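Stillcombe variable star estimates: README

What you get

2,488 visual brightness estimates of variable stars, made from a back garden in Stillcombe by Salma El Fassi and typed up by Chaimae Tawfik. One row per estimate. I look after the files and I am less fond of them than the two of them are.

Columns

star: name as written in the notebook
time: UT, supposedly
mag: estimated magnitude to one decimal place
comp: comparison stars used
sky: a score from 1 to 5, for what that is worth
note: free text, often blank

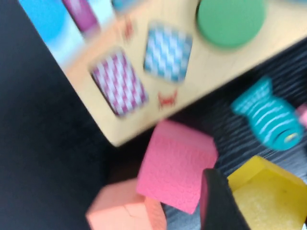 What I would trust

The 1,392 rows with two comparison stars listed. These can be checked against a chart, and I have checked 157 of them. Most agreed with the arithmetic. The ones that didn't are marked "query" in the note column and I have left the numbers alone.

What I would not trust

The 600 rows flagged Trolier. Trolier is the script that filled in missing times from the order of entries on the page. It assumes a steady pace of work, and I have yet to meet an observer who keeps one. Don't use these rows for anything faster than a long-period variable.

The sky score. A 3 in September is plainly a different thing from a 3 in winter, and I doubt anyone could say what either means. 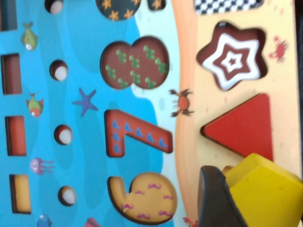 Red stars need care as well. The eye tends to read them too bright if you stare, and the notebooks don't say how long anyone looked. I have seen it claimed that the Mahrous correction sorts this out. I tried it and the scatter got worse, so it is not applied.

Versions

The older copy, called Irum, has summer time mixed in with UT. Please delete it if you have it.

Corrections

Send the row and a reason. I go through them on Wednesday evenings, clouds or no clouds.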